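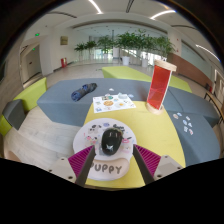

Ludivine Le Goff started decorating boards at her own kitchen table, with sticker sheets her niece had left behind. She now runs a weekly craft hour at Arnaud, a small shop in Nandavcombe that sells paper goods and secondhand games.

"People think stickers are for kids," she said when we met at the shop. "Half of my regulars are over forty. They come in after work and don't want to learn anything difficult."

The boards are plain white to begin with. Most people work around the rim and leave the middle open, so there is a place to set something down. The round one with PUPPY on its tab has pink, black and pastel cartoons near the top, and a glossy black oval sits in the center of it.

"I like a board you can put things on," Le Goff said. "If you cover all of it, you don't want to touch it anymore."

Her advice is practical. She lays out the stickers before peeling any of them. She starts with the biggest and fills in with small ones. She keeps the leftover sheets, even when only a few are left on them, in a drawer that she says holds around 200.

"The small white ones always get away from you," she said. "I find them on my sleeves, on the bench, in the car."

She prefers a tabletop with some color to it, like the yellow one, for working on white boards. A white board on a white table is hard on the eyes by evening, she said. Soft seating helps too, and people stay longer than they planned.

Lilibeth Ignacio has been coming to the craft hour since September. She made her first board for her sister and kept the second.

"The first one was crooked," Ignacio said. "I put a cat over a bunny's ear and couldn't get it off. My sister has it on her dresser anyway."

Le Goff does not sell finished boards and has turned down a few requests. She would like a second table before the fall, and she is looking for one in the same yellow.

The craft hour is free. Bring your own stickers if you have favorites.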